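Open day at Tovutano draws 70 visitors to see grippers handle cloth

Tovutano opened its workshop doors on Wednesday, 10 January 2024, and 70 neighbors, students and curious parents came in from the cold to see what the folks there have been working on since last July – teaching machines to deal with fabric, in all its floppy stubbornness.

Raimonds Juška, who runs the workshop, welcomed everyone at the door and then talked happily for a good deal longer than the schedule allowed. Cloth, he told the crowd, is a much harder thing to pick up than a box or a bottle, and black cloth is harder still, as its folds barely show. 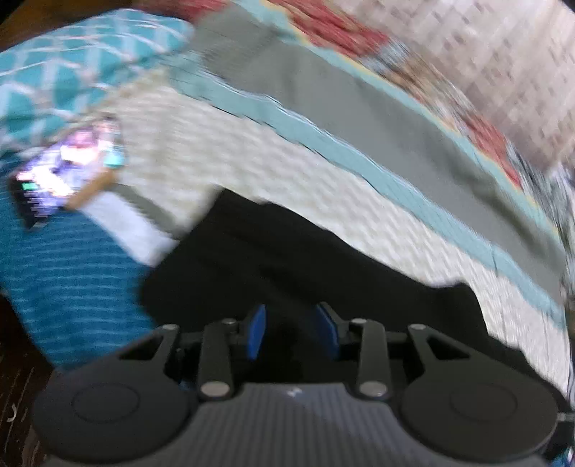

A gripper with blue finger pads over a piece of black cloth. Photo: Tonantzin Barajas / Tovutano

Visitors could try a hand-held gripper for themselves, and the line for it stayed long right up to closing. One little girl went back 5 times, with her grandfather patiently holding her coat.

Coffee and some very good cinnamon rolls were served in the hallway – they were gone by 2 p.m. The next open day is planned for July, and Juška says everybody is welcome, with no need to sign up ahead of time.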